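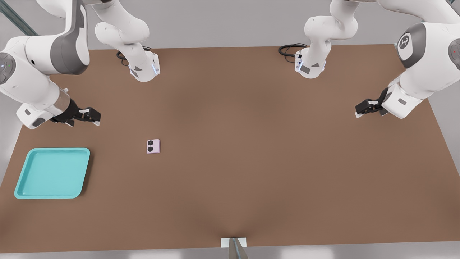 Oluwaseun Bassey has looked after the two-arm cell at Potthorpe for long enough that he hears it before he sees it. "I come through the door and I know," he says. "If one of the arms is a bit late getting to its home position, I've noticed before I've put my bag down." He laughs, and then spends the next hour and a half proving that he means it.

The cell is called Ata. It has a left arm and a right arm, a gripper on each, and a big plain table between them and whoever is using it. There's also a second Ata, which lives on a screen. Every change to the real cell gets made in the simulated one first, and Bassey is in charge of keeping the pair in step. It's a job he plainly loves.

"People think the model is something you build once," he says. "But I move a base by 2 millimetres on the real table and the model is wrong that afternoon! So I go back, I type it in, I run the same pick again and see if the fingers land where they should."

The picks themselves are simple. A small object goes on the table, a tray goes on the table, and the arms have to get one into the other, sometimes passing it across on the way. Bassey likes pale objects and a strongly coloured tray for this. He also likes a brown tabletop, which he admits took some arguing. The old one was white, and white arms over a white table made the fingertips very hard to find on a screen.

We talked for a good while about fingertips. They are the part he replaces most often, and he keeps the spares in an old tea tin marked Tiwari, after the workshop that cuts them. A new set goes on at the start of every long run. He wipes the fingers down, fits the tips, closes the gripper on a steel gauge and writes down the gap. "Then I open it and close it 20 times and measure again. If it's drifted, the tips aren't seated. Off they come."

And the cables? He groans. On the first version of the cell they were tied tight to the table, very tidy, and one of them pulled at its connector each time someone shifted the base for a new layout. Now he leaves slack in loose coils by the bases. "It looks lazy. I've had visitors offer to tidy it for me - please don't! I need that length when I move things."

His morning check takes him 30 minutes. He brings up the left arm on its own, sends it slowly through its range, parks it, and does the same with the right. Only then do both move together, at low speed, with his hand by the stop button. The last step is a touch test, where each gripper comes down to a marked point just over the table. Bukarora, the software that runs the cell, logs the heights, and he compares them with the day before.

The worst fault he remembers came in December. The right arm kept arriving slightly low, but only after lunch. He swapped the tips, checked the wrist bolts, ran the calibration again and got nowhere. "I was sure it was the gripper. I had the gripper in bits on my desk." In the end he ran 62 touch tests in a row and plotted them, and the drop came in one clean step. A bolt under the table was working loose, so the tabletop itself was shifting. The arm had been fine all along.

He was delighted, he says, and still is. The plot is pinned up by his desk, and there's now a line in the morning check for the table bolts.

What's next? He wants to try softer tips, and he'd like the lights in the simulated cell to match the room better, because the shadows under the grippers are still too gentle for his taste. He's got a list. He was already opening the model to show me the first thing on it when I put my coat on, and I took it off again.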